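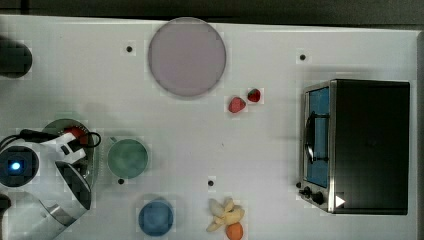

Strawberries and the pink plate

Wednesday, by Fatemeh Abbasi

Up before six to work on the translation. I had 23 pages left of the Wandell letters and got through nine before I stopped for coffee. The handwriting gets worse after he moves to Prultside. One word took me half the morning and I still have it down as either "barley" or "barely."

Ivanov called at noon. He wants 2000 words for the introduction and wants them by July. I said yes and then looked at the calendar.

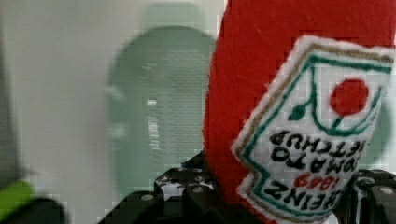 Filed under: Work Days

Walked to the post office in the afternoon and mailed the signed contract to Stevine. Line was long. Read two more letters after supper, both about the price of hay. Bed by ten.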